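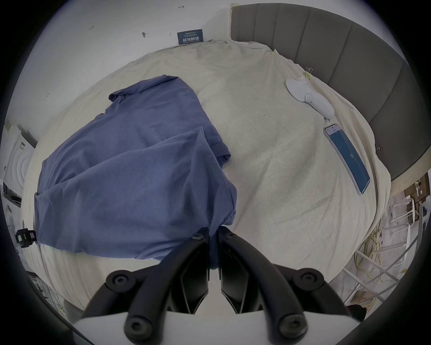 搜索讲义、作业、答疑　　请输入关键词　　搜索

手持夹爪示教采集：从一块布开始

Wadine 课程讲义　主讲：Anjani Tarigan

同学们好，欢迎来到这门课里我自己最喜欢的一讲。前面几周大家跟着我啃了不少公式，模仿学习的损失函数也推过了，动作分块也讲过了，有几位同学课后跑来问我：老师，那些数据到底是从哪儿来的？我听了特别高兴，因为这个问题问到了根子上。今天我们就把黑板擦干净，老老实实讲一讲数据，讲一讲一个人拿着夹爪，对着一块布，怎么把一段好的示教做出来。

先交代一下我们用的任务。整门课的实践部分只做一类东西：软布。衣服、毛巾、大块的织物，都算。为什么选布呢？硬的东西，比如一个杯子，你把它的位置和朝向说清楚，它的状态就差不多说完了；布可不是这样，同一件上衣随手一扔，十次有十种样子，领口可能压在最底下，袖子可能翻到里面去，光看颜色根本分不清哪儿是前哪儿是后。这种东西最难用规则去写，也就最适合拿例子去教。大家如果在家叠过床单，应该很明白我的意思！

一、一条示教是什么

我们约定，一条示教从双手就位开始，到布放好、两只夹爪都松开并且退开为止。中间的一切都算在里面，包括犹豫，包括抓空了再来一次。每条示教里，左右两只夹爪各有一路画面，头部还有一路，再加上每只夹爪的位姿和开合程度。三路画面要能对齐到同一条时间轴上，这件事 Arach（我们的录制程序，大家在第一次实验课上都装过）会自动做，但是它做得对不对，要靠你们自己看一眼。

我想请大家特别留意“开合程度”这个量。很多人第一次看数据，注意力全在轨迹上，觉得手走到哪里最要紧。可是做布的时候，成败往往就在两根指头合拢的那一小段：合早了，指尖从布面上滑过去；合晚了，捏进来的可能是两层三层，连垫在下面的床单也一起带起来。所以回看的时候，请把开合曲线和腕部画面放在一起看，不要只盯着那条漂亮的三维轨迹。

二、准备动作

到 408 教室以后，先别急着录。请把下面几件事慢慢做一遍，熟了以后两三分钟就够。

先把两只夹爪都开机，等指示灯亮稳。然后空手开合几次，看看屏幕上左手的曲线是不是真的跟着左手在动。别笑，每一届都有同学左右接反，录了一整个上午才发现，那种心情我是很同情的。

再看腕部画面。两根指头应该都在画面靠下的位置，左右大致对称，指尖看得清楚。如果有一根指头几乎看不到，多半是安装偏了，请找助教 Hidayat 调一下，不要自己硬掰。

接着把布摆到起始状态。起始状态的表在下一节，请严格照着表来。摆布的人和录制的人最好分开，哪怕两个人轮流换也行，因为自己摆的布，自己总会不知不觉摆成好抓的样子。

最后做标定动作：双手举到胸前，停一停，各转一小圈，再回到胸前。这个动作后面对齐要用，宁可慢一点。 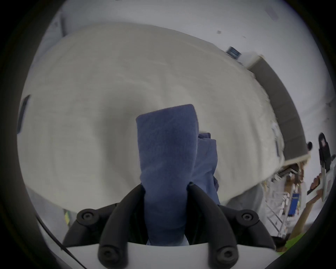

三、起始状态要有变化

接下来这一节，是我每年都要多啰嗦几句的地方，请大家忍耐一下。

学习系统看不见你心里的“差不多”。你觉得布每次都是随便放的，可是把一天的第一帧叠在一起看，常常会发现它们几乎重合。人的手有习惯，总往同一个方向扔，总停在同一个地方。模型学得很快，它会学到“布就在那儿”，然后布往旁边挪一个巴掌的距离，它就不知所措了。

所以我们用表格来强制变化。每一组示教要覆盖四种起始状态：

摊开：布平铺，允许有小的折角。
对折：已经折过一次，边不必对齐。
团起：揉成一团，再轻轻放下，不要整理。
垂挂：一部分搭在台面边缘外面。

每种状态再换位置，靠近自己、远离自己、偏左、偏右都要有。朝向也要换。织物至少换两种，厚薄、绒面和光面的手感差得很远，夹爪下去的深度也就跟着不同。绒面的毛巾比较好捏，容易让人产生自己技术很好的错觉；等换成薄衣服，大家就会谦虚下来了（我自己也一样）。

背景倒是不必太讲究。我知道有的同学喜欢把台面周围收拾得一尘不染，心意很好，可是将来模型要去的地方，没有一处是那样的。周围有些日常杂物，只要不挡住手，不压住布，就让它在那里。反过来，如果某样东西每次都待在同一个位置，请隔一段时间挪一挪，免得模型把它当成了路标。

四、抓取的手法

先说姿势。手腕放松，肘部不要夹得太紧，夹爪从上方斜着接近布边。底板离台面近一些没关系，但是不要用底板去推布，因为机器人那一侧的外形和你手里这一只不完全一样，靠底板蹭出来的动作，到那边多半复现不了。

再说捏。找一条边或者一个凸起的褶，让指尖分在它的两侧，轻轻向下，再合拢。合拢以后先停半拍，然后往上提一点点，看看布是不是跟上来了。我把这个叫“问一下”：你在问布，你跟不跟我走？这半拍对模型特别有价值，它给了画面一个清楚的、可以分辨的瞬间。

如果没跟上来，不要慌，也不要一把扯过去。松开，退开一点，重新接近。这样的重试请完整地留在示教里。我知道大家都希望交上来的数据干干净净，可是从来没有见过失败的模型，失败一次就不会了。
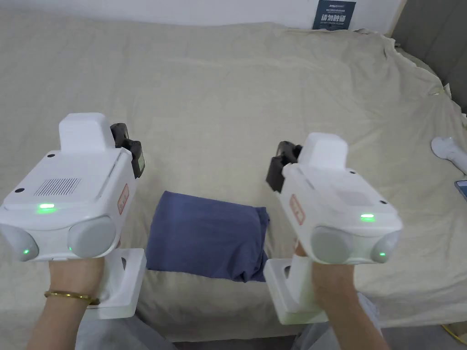
双手配合的时候，还有几点想和大家商量。一只手固定，一只手移动，是最稳的做法；两只手同时移动，好看，也快，可是两边时间差一点点，布就歪了。初学的同学请先练前一种。折叠时，移动的那只手走一条弧线，把布边抬高、越过去、再落下来，不要贴着台面拖。落下以后先松指，再退手，退的方向和布边大致平行，免得指头把刚放好的一层又勾起来。

还有头部的视角。请让双手和布尽量同时留在视野里，低头的幅度保持自然。有的同学一紧张就凑得很近，结果头部画面里全是布，看不到手；也有的同学录着录着抬头和旁边的人说话去了。教室里有人走动、有人聊天，都不要紧，你的眼睛请陪着你的手。

速度问题，每年都有人问，我的回答也一直没有变：比平常做家务慢一点，比你想象中的“机器人速度”快一点。太快了，腕部画面容易糊，指尖和布边的关系就看不清；太慢了，中间会冒出许多停顿，模型学了以后会站在那里发呆。最好的办法是先不录，自己顺着节奏做几遍，做到不用想下一步了，再按开始。

五、数量与分组

本学期每个小组的目标是 400 条合格示教。听起来很多，分到每个人头上、每次课上，其实是从容的。正式录制之前，每人先做 32 条练习，这些练习不进训练集，但是要交，我会一条一条看，并且写评语。请不要觉得练习就可以马虎，我看评语写得最长的那几份，往往后来都成了小组里的主力。

采集请分批进行，每批之间休息一下，换一换人，换一块布。人累了以后动作会变形，接近的角度越来越平，合拢越来越急，自己却感觉不到。Hidayat 去年帮我把各批的开合曲线排在一起看过，一批里靠后的那些，曲线明显更陡。后来我们把每批缩短了一些，曲线就整齐多了。

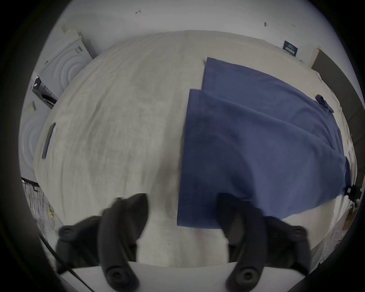

采集实践讲义　第 2 册　第 32 页

六、回看与标注

录完当天就回看，请大家答应我这一条。隔了一个星期，你自己也不记得那次为什么停了一下。回看在 Iller 里做，它把三路画面并排放着，拖动一条时间轴，三路一起走。

每一条请填四项：起始状态、织物、结果、备注。结果只有“完成”“部分完成”“未完成”三个选择，不要自己发明新的。“部分完成”是指步骤做到了，但是最后边没有对上，或者有一层翻了出来。拿不准的时候，请两位同学分别填，再对一对；对不上的就写进备注，课上我们一起看。去年我们为了一个卷起来的角讨论了小半节课，我觉得非常值得。

有些情况是要剔除的：某一路画面中断；左右夹爪的数据接反；标定动作漏做；录制中途有别人伸手帮忙动了布。除此之外，请尽量保留。动作难看不是剔除的理由，绕了远路也不是，重试了三次更不是。剔除的也别删，移到小组目录下的“搁置”文件夹里，写一句原因就好。

关于切分，先不要求大家把一条示教切成“接近、合拢、移动、松开”这样的小段。有兴趣的小组可以试着在备注里记下第一次合拢的时间，下一讲谈动作分块的时候正好拿来用，到时候我们会比较一下，有这个时间点和没有这个时间点，训练出来差多少。

七、本讲作业

1. 完成个人练习，全部上传到小组目录，文件名用 Arach 自动生成的，不要改。
2. 从自己的练习里挑一条最满意的和一条最不满意的，各写一小段话，说说合拢那一刻发生了什么。请结合开合曲线来写，光写“手感不好”我是没有办法给分的。
3. 把本组所有示教的第一帧叠在一起，看看布的位置有没有扎堆。如果有，写出你们下一批打算怎么补。
4. 选做：同一种起始状态，由组里两位同学各录一遍，比较两个人的路线，想一想把它们放在一起训练会遇到什么麻烦。

八、几个常被问到的小问题

左撇子怎么办？照自己顺手的来。固定手和移动手可以互换，备注里写“左手主导”四个字就行。这样的数据我们很欢迎，一个班里通常不多。

手上戴着镯子、手表要不要摘？不碰到夹爪就不必摘，自己觉得碍事再摘。

录到一半打了个喷嚏，要重来吗？如果布没有被吹跑，就接着做吧。

夹爪的指头上沾了毛絮怎么处理？课间用软布擦一擦，别用湿的。毛絮多了指面会打滑，毛巾录多了尤其明显。

还有别的问题，课后来找我，或者发到答疑区，我一般晚上会统一回。下次课请带上自己回看时记的笔记，还有一件从家里拿来的旧衣服，薄一点的最好。

联系课程组：Wadine 课程办公室，408 教室　|　© Wadine 课程讲义，供选课同学使用　|　返回顶部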